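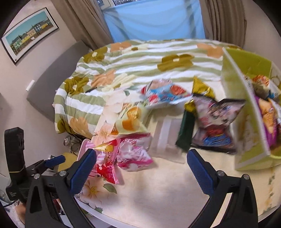

4. Moving your bookmarks and saved passwords to the Damach browser

This section explains how to bring your data from an old browser into Damach. Please read the notes before you start, because the password import cannot be undone with one click.

Before you begin

Close all windows of the old browser. If it stays open, its bookmark file is locked and Damach will show the message "Source is busy".

Check that you have at least 200 MB of free space on the disk. The import makes a temporary copy of your old profile and deletes it when the work is finished.

4.1 Import the bookmarks

1. Open Damach and click the menu button in the top right corner of the window.
2. Choose Library, then Import from another browser.
3. In the list, select the browser you used before. If it is not in the list, go to 4.2.
4. Mark the box Bookmarks. Leave the box History empty for now.
5. Click Start. The progress bar can stop for a short time at 70 percent. Do not close the window.
6. When the word Done appears, click Show folder. Your bookmarks are in a new folder with the name of the old browser.

Note: Damach does not mix the imported bookmarks with the ones you already have. You can drag them to any place later.

4.2 Import from an HTML file

Use this way when your old browser is on a different computer, or when it was installed without an installer.

1. In the old browser, open the bookmark manager and choose Export to HTML.
2. Copy the file to the computer where Damach is installed.
3. In Damach, choose Library, then Import from file.
4. Select the file and click Open.

Folders inside folders are kept up to 22 levels. Deeper folders are moved up to the last level which is allowed.

4.3 Import the passwords

CAUTION: A password export file is plain text. Every person who opens it can read all your passwords. Do not send it by e-mail and do not leave it in the Downloads folder.

1. Export the passwords from the old browser as a CSV file.
2. In Damach, open Settings, then Privacy, then Saved logins.
3. Click Import CSV and select the file.
4. If you use a master password, type it now. After 3 wrong attempts the import is stopped and you must begin again from step 2.
5. Look at the list of results. Lines marked Skipped have no web address and cannot be saved.
6. Delete the CSV file and empty the recycle bin.

Note: If a login for the same site exists already, Damach keeps the newer one. To keep both, mark the box Keep duplicates before step 3.

4.4 If something goes wrong

The import list is empty: start Damach with the same user account which you used for the old browser.

Letters with accents look wrong: export the HTML file again and choose UTF-8 as encoding.

The icons of the sites are missing: they come back when you visit each page the next time.

The settings for start page and new tabs are described in section 5.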